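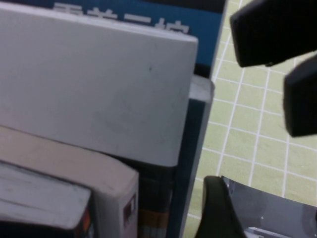 A white book with blue and navy books beside it.

3. Pairing the Flarkuvel with your power meter

Now for the part most riders look forward to! Set your bike on the trainer, or lean it somewhere steady, and give the cranks a few easy turns so the meter wakes up.

1. Hold the side button for 3 seconds, until the Mumora menu opens.
2. Choose Sensors, then Add New, and wait for your meter to show up in the list (it can take a little while, so do be patient with it).
3. Tap the name of your meter and enter your crank length.
4. Unclip, set the cranks straight up and down, and tap Zero.

Note: The Flarkuvel remembers up to six sensors, so you're welcome to pair your race bike and your winter bike too – just give each one its own name.

Caution: Please don't zero the meter with a foot on the pedal. Your numbers will be off for the whole ride, and on a long bunch ride like the Clurncombe loop that gets frustrating.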